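Trinolance Labs
Thread, August

1/ The Trinolance manipulation group has completed the first stage of Temba, our collection of teleoperated examples for tabletop tasks. This thread sets out how the examples are gathered, what we keep, and what we discard.

14 replies · 38 reposts · 121 likes

2/ The collection now holds 3569 accepted episodes. An episode is one attempt at one task by one operator, from the first movement of the arm to its return to rest. Failed attempts are kept when the operator recovers within the same episode, and are labeled as recoveries.

3 replies · 19 reposts · 84 likes

3/ Each episode includes a view from a small camera at the gripper as well as a view from higher up. The gripper view carries most of the information in the last moments before contact. The higher view tells the policy where everything else on the table is.

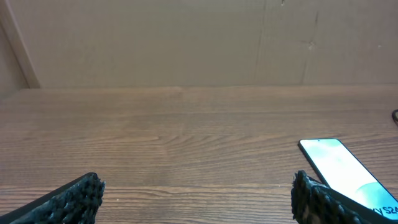

2 replies · 11 reposts · 67 likes

4/ Operators work in sessions with a fixed limit. Godfrey Rugemalira, who leads collection, set that limit after a review of early episodes found that motion became hurried late in long sittings. Hurried motion teaches a policy to hurry, and those early sessions were recorded again.

5 replies · 9 reposts · 73 likes

5/ Task instructions are written before the session and read aloud to the operator. They are short: "Move the phone to the left side of the table." The operator may not alter the wording. A second person writes a fresh description afterward, working only from the recording, and both texts are stored with the episode.

1 reply · 8 reposts · 59 likes

6/ Review is carried out in Grumelow, our internal playback tool. The reviewer sees all views side by side along with the joint readings. Episodes are rejected for dropped frames, for a start position outside the permitted range, or for a person's hand entering the workspace during recording.

4 replies · 12 reposts · 66 likes

7/ Roughly 600 episodes were rejected in this stage. The most common cause was a mismatch in timing between the gripper view and the arm readings. This has been corrected in the recording software, and the affected episodes were not repaired by hand.

6 replies · 15 reposts · 80 likes

8/ We also retain short stretches in which the gripper points away from the table. These are marked as idle and left out of training by default. They have proved useful for checking exposure, and for teaching a separate model to recognize when the gripper view holds nothing relevant to the task.

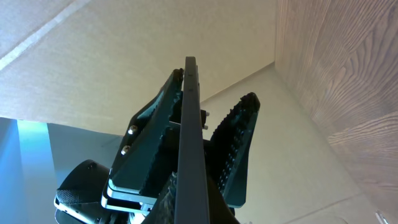 WORKSPACE AND OBJECTS

2 replies · 7 reposts · 52 likes

9/ Objects are ordinary household and office items. They are placed by hand between episodes according to a printed layout, with the position and angle varied each time. Mylene Bautista maintains the object list and approves every addition to it.

3 replies · 6 reposts · 48 likes

10/ Lighting is changed on purpose from one session to the next. Blinds, lamps and room lights each have a setting on the session sheet – the operator does not choose them. Comparisons across sites will depend on this record.

1 reply · 5 reposts · 44 likes

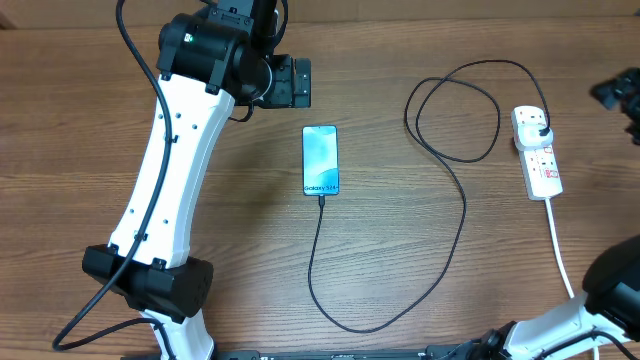 11/ Cables remain one of the harder parts of the work. A cable takes a different shape whenever its object is moved, and a policy trained only on tidy tables tends to treat it as part of the background. We therefore include layouts such as a phone with its charging cable plugged in, the slack wandering across the wood toward a power strip. In these layouts the layout sheet gives the position of the phone and leaves the path of the cable open.

8 replies · 21 reposts · 97 likes

12/ Bright screens receive a note of their own. A lit display can look washed out from close range and quite different from higher up, so the screen state is entered as a separate field, either on or off.

2 replies · 7 reposts · 55 likes

13/ The next stage adds 7 tasks and will be recorded at 2 sites under the Grindine protocol, which fixes camera placement and the order of calibration steps. Sites that wish to comment on the draft protocol may write to the manipulation group before recording begins.

9 replies · 26 reposts · 110 likes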